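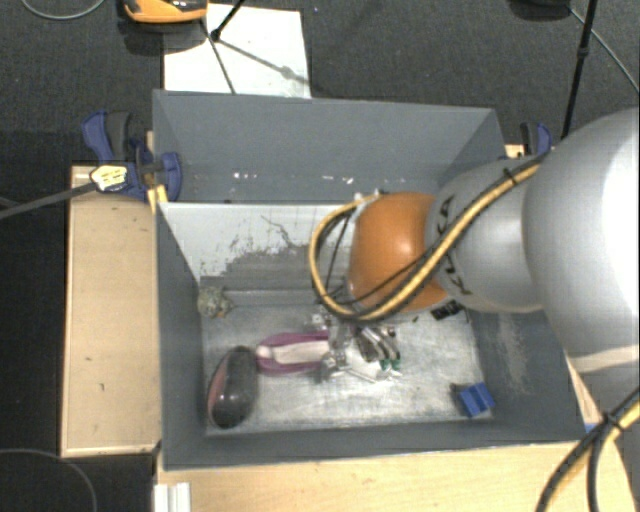 Re-tensioning a sagging shelf span without taking the wall unit down

Home Workshop Forum > Furniture and Storage > Shelving

hurncombe_joiner
Posted June 1, 2021

I have a wall unit with three long open shelves, solid pine, fixed at both ends and unsupported between. The middle shelf carries reference books and has taken a permanent bow. A straightedge laid across the top shows the worst of it at the center of the span, fading out toward the uprights. The top shelf holds light items and is still flat.

The uprights are glued and pinned to the wall battens, so I would like to avoid removing anything. Options as I see them:

1. Flip the shelf and let the load push it back the other way.
2. Add a hardwood strip along the front edge.
3. Add a center bracket into the wall.

Has anyone done 1 and measured it a year later?

plumbline305
Reply

I have done option 1. It works for a while and then you have the same bow facing down again. Wood under constant load keeps moving very slowly even when the load is well below what would break it. Flipping resets the clock and leaves the stiffness exactly where it was.

Option 2 is the correct repair. Stiffness goes up with the cube of depth, so a strip set on edge does far more than the same strip laid flat.

hurncombe_joiner
Reply

Understood on the cube rule. How deep a strip would you use? I lose book clearance if it hangs down too far.

plumbline305
Reply

Mine is twice the shelf thickness, flush with the top face and hanging below. Glue the full length. Screws alone let the two pieces slip against each other and you lose much of the benefit.

Golestani
Reply

I disagree that 2 is enough. A front strip stiffens the front edge only. If the books sit toward the back, the back edge keeps sagging and the shelf twists. I had exactly this on a deep shelf. The front looked perfect and the books leaned backward into the wall.

Put a cleat along the back wall. A plain batten, screwed into the studs, with the shelf resting on it. The back edge then has no span at all.

plumbline305
Reply

That depends on shelf depth. On a shelf sized for ordinary books the twist is small enough to ignore. On a deep one I agree with you.

Golestani
Reply

The original post says reference books. Those are not ordinary books. Measure the depth before deciding.

hurncombe_joiner
Reply

Depth is 305 mm. The books fill nearly all of it.

Golestani
Reply

Then fit both. Cleat at the back, strip at the front.

slowcure
Reply

One point on order of work. Take the bow out before you glue the strip, otherwise you are gluing a straight strip to a curved board and the joint starts life under stress. Unload the shelf and push it up from below with a prop until the straightedge sits flat, then go slightly past flat. Fit the cleat, clamp the strip, and leave the prop in place until the glue has fully cured. Clamp time on the bottle is the time until you can remove clamps. It is not the time until you can load it.

plumbline305
Reply

Agreed on the prop. I would not go past flat. The cleat is straight, so any overcorrection just leaves a gap between the back edge and the cleat.

slowcure
Reply

Fair. Past flat at the front edge only, then, and by very little. I still think it is worth doing, as the front settles when the books go back.

brurkuldale_2
Reply

Has anyone considered simply moving the books? Put them at the ends near the uprights and keep the light things in the middle. A load at the center of a span bends it a great deal more than the same load close to a support. It costs nothing.

Golestani
Reply

It does help, but the existing bow will still be there, and somebody in the house will rearrange the shelf sooner or later.

brurkuldale_2
Reply

In my house nobody has touched the shelves since November. I accept the point about the existing bow.

hurncombe_joiner
Reply

Update. Cleat and strip are both in. I used oak for the strip and pine for the cleat. The studs did not line up with the center of the span, so the cleat screws are spaced unevenly - closer together on the left. I propped to flat, with no overcorrection, and left it 2 days before removing the prop.

Straightedge shows no gap at the front with the shelf empty. I have put half the books back and will check it again before the rest go up. The strip takes 20 mm off the clearance below, so the tallest atlas has moved to the bottom shelf.

slowcure
Reply

Mark the straightedge position in pencil on the underside so the later reading is taken in the same place.

hurncombe_joiner
Reply

Done, at the center and at both quarter points.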